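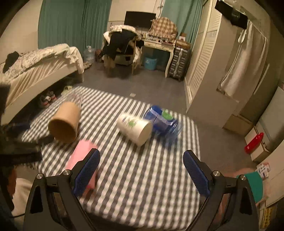
**Does a written rule for "done" make a cleanup task any better?** Only if two strangers reading it would stop the clip at the same moment, and most of the rules I get sent fail that.

I've been reading the Sarex guidelines this week. Eight pages on household pick-up work with handheld grippers, and the word "tidy" is never defined. A paper cup lying on its side on a tablecloth: is standing it up tidy, or does it have to leave the table? The guide says "restore to a natural state." Natural to whom? I live with people who think a chair is a closet.

Cavwood does it differently. They want every object named before the task starts, with an end position for each, and a clip gets thrown out if the fingers touch anything off the list. I like the strictness. I don't like what it does to the work, which is that people quietly choose short lists. Two cups and a wrapper, over and over. Cavwood says its rejection rate is low and I'm sure it is.

Then there's the opening rule. Both documents want the fingers wide open and empty at the start of each attempt. Fine, I'd keep that one. It's cheap to follow and you can check it at a glance.

The rule I'd cut is the minimum count. Zostine asks for 400 accepted clips per home before it will call the home "covered." Why 400? I wrote and asked, and got back a link to the same page. One home reached 618, and going through the log I found 8 starting layouts.

I'd trade the whole count rule for one line saying to move the stuff between attempts. I sent them that on Saturday, still waiting.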